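So I finally caught up on the Laing news and I have feelings, friends. Isla Leckie is leaving the show after 200 episodes, and I have loved her in every single one (yes, even the boat one!).

She told fans she's taking a long break in April – no scripts, no early calls, just her garden and her sister.

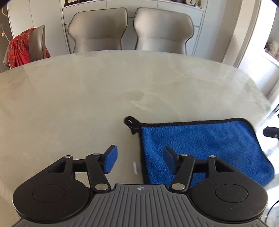 Rounded table top, gray handle, Thursday mood.

Evander Geddes is staying on, thank goodness, and Ailsa Semple joins as the new doctor. I adored her in Stundance, so I'm trying to be a grown-up about it.

Anyway, tell me your favorite Isla episode – I'm rewatching all weekend!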